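Pikness Forums > Small Offices > Furniture and Layout

Thread: White tub chairs in a waiting nook, how long before I regret it

fedir_kushnir
Joined: August
We took over the lease from a dental billing outfit and inherited a lounge corner I'm told is "finished." Two white tub chairs, a beige cushion on each, and a glossy round table in between that shows every fingerprint since the invention of fingers. My boss loves it. I'm the one with the sponge.

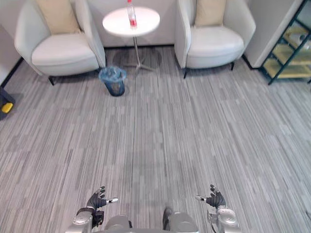 Oksana Mykhailiuk
White upholstery in a waiting area is a decision made by someone who has never met a client with a coffee. Slipcovers, today, before the first one shows up.

fedir_kushnir
Slipcovers on a tub chair? Won't it look like two ghosts having a meeting?

nantana_p
It will. We did it at Stumov and the covers twisted every time somebody sat down, so you'd get up and the chair looked like it had slept badly. Get a decent fabric protector on them and wipe spills when they happen. We had 6 of those chairs and the arms went gray first. The seats held up fine.

Oksana Mykhailiuk
The arms went gray because you didn't cover them.

nantana_p
They went gray because people have hands, Oksana.

Vitalii Pavliuk
Can I ask about the wastebasket? It's parked in front of the table like it's waiting to be called in next. Tuck it by the wall.

fedir_kushnir
I tried that. People finished their water and left the bottles standing on the table, or laid them down on the carpet, which I didn't know adults did. With the bin out front, most of them make it in. Ugly but effective, same as my car.

Vitalii Pavliuk
Then buy a nicer bin. Mestusden has a lidded one, 50 bucks, and the bag doesn't show.

O. Yatsenko
No lid! Nobody in a waiting room will touch a lid. They'll balance the bottle on top of it and walk away feeling good about themselves. Keep it open, keep it blue, who cares.

Vitalii Pavliuk
Mine has a pedal.

O. Yatsenko
They won't use the pedal either.

nantana_p
With Yatsenko on this. Also that gray striped carpet is the best thing you've got. It hides crumbs, lint, probably a small animal. Just vacuum along the stripes and don't scrub across them or you'll get a fuzzy patch.

fedir_kushnir
Along the stripes, got it. Anything for the table? I've been using paper towels and it comes up streaky.

Oksana Mykhailiuk
Microfiber, barely damp, then a dry one. Paper towels are why it's streaky. And put down coasters, which will be ignored.

fedir_kushnir
Bought the microfiber. Bottles remain an ongoing matter. 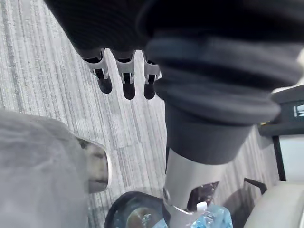

Related threads in Furniture and Layout

Bùi side table wobbles on carpet, feet or floor?
Beige cushions: wash, spot clean or give up
Is up to 1000 dollars crazy for two waiting room chairs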